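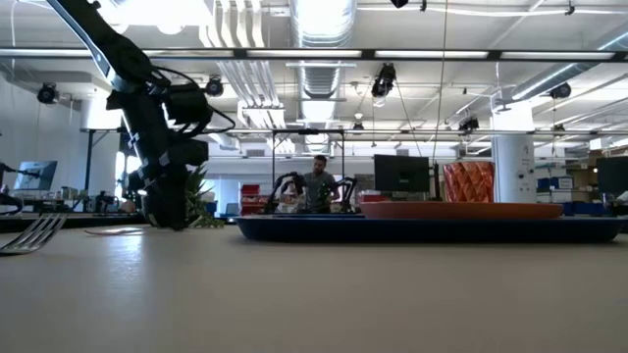
Bretlow Setting Cream for Curly and Wavy Hair

Product overview

Bretlow Setting Cream is a leave-in styling product for curly, wavy and coily hair of shoulder length or longer. It is intended for customers who wash their hair in the evening and wear it loose or pinned up the following day. The cream gives a medium hold and a soft finish, and it may be used with or without a diffuser.

The cream is supplied in a 352 ml pump bottle with a locking collar. A refill pouch of the same volume is sold separately. The formula was revised in March, and bottles from the earlier production run carry a gray cap in place of the present white one. Both versions may be used in the same way, although customers with a sensitivity to coconut-derived ingredients should read the label on the bottle they have received.
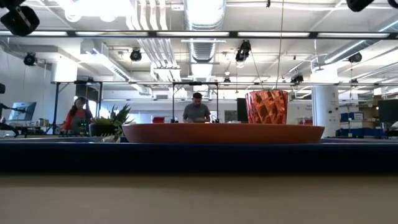 Directions for use

1. Wash and condition the hair as usual. Press out excess water with a cotton cloth or T-shirt. Do not rub.

2. Divide the hair into sections. Two sections are enough for fine hair; thick hair may need four or more.

3. Dispense 2 pumps for each section and spread the cream between the palms. Apply from the middle of the hair to the ends, then work upward toward the roots with whatever remains on the hands.

4. Comb through with a wide-tooth comb. Scrunch each section from the ends.

5. Allow the hair to dry in the open air, or dry on a low heat setting with a diffuser attached. Avoid touching the hair until it is fully dry – early handling is the most common cause of frizz reported to our customer desk.

For next-day wear, dampen the hands, work one pump through the outer layer only and reshape individual curls around a finger. The cream can also be smoothed along the hairline before a bun or low ponytail.

Hold and compatibility

The cream is rated 13 on the Giraldo hold scale, which our firm uses for all of its styling products. Gels in the Tridholm line have a higher rating and should be applied after the cream if both are used. Oils should be applied last.
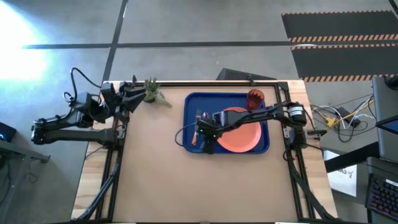 Some customers find that a heavy conditioner used beforehand weakens the hold. In such cases we advise a lighter conditioner for one or two washes before the quantity of cream is increased. Color-treated hair may be styled with the cream once the waiting period given by the colorist has passed. The product is not a heat protectant and should not be relied on as one when a flat iron or curling wand is used.

Storage

Store upright at room temperature, away from direct sunlight. Lock the collar before travel. Once opened, the cream should be used within twelve months.

Salon supply

Salons may order by the case through the Fukemitz trade counter. Each production run is limited to roughly 2,000 bottles, and trade orders are filled in the order received. Account inquiries should be addressed to Oranuch Phetsri, Trade Sales. Questions about ingredients or a past reaction to a styling product should be addressed to Karthikeyan Poojary, Product Safety, with the batch code from the base of the bottle.

Unopened bottles may be returned within thirty days of delivery. Pumps found to be faulty on arrival are replaced without charge.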